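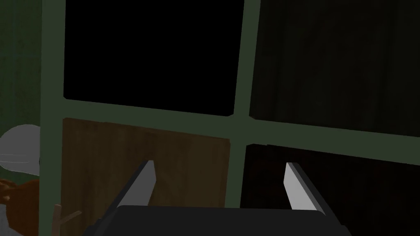
Kamarul Majimbun reports that the recall petition form for Cornham ward rejects signers whose street address is in Ukard. Error text on submit: "Address outside district." He tried two browsers with the same result. Signers affected so far: 17.

Status: open
Priority: high (filing deadline)
Assigned to: Sajib Paul

Log

Reproduced on the live form with a test address in Ukard. Same error. Addresses in the rest of Cornham go through.

Checked the district lookup table. Ukard was moved from Swanepoel ward to Cornham ward when the council redrew the lines in March. Our table still has the old lines. The county voter file has the new ones.

Loaded the new boundary file on the staging site. Ukard addresses now pass. Addresses on the Duvevham side fail, as they should.

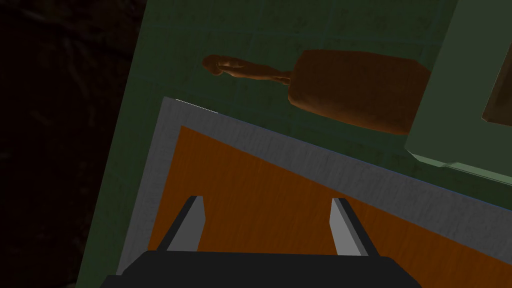 Pushed the file to live on 5th June. First attempt timed out at 700 rows. Split the import into smaller batches and ran it again with no errors. Cleared the page cache afterward, or the form keeps using the old table.

Rejected entries are kept in the error log with name and email only. The signature itself is not saved, so these people have to sign again. Sent Kamarul the list.

Second problem found while checking: 49 signatures from Swanepoel were accepted under the old lines and are still in the total. Flagged them as invalid. They stay in the database but no longer count toward the 1000 needed. The counter on the front page will drop after the next refresh.

Kamarul confirms the form works for Ukard. He asks if paper sheets need the same check. They do. Compare the street against the new map before entering a sheet, and leave the ward field blank if the street is split.

Status: waiting on re-signs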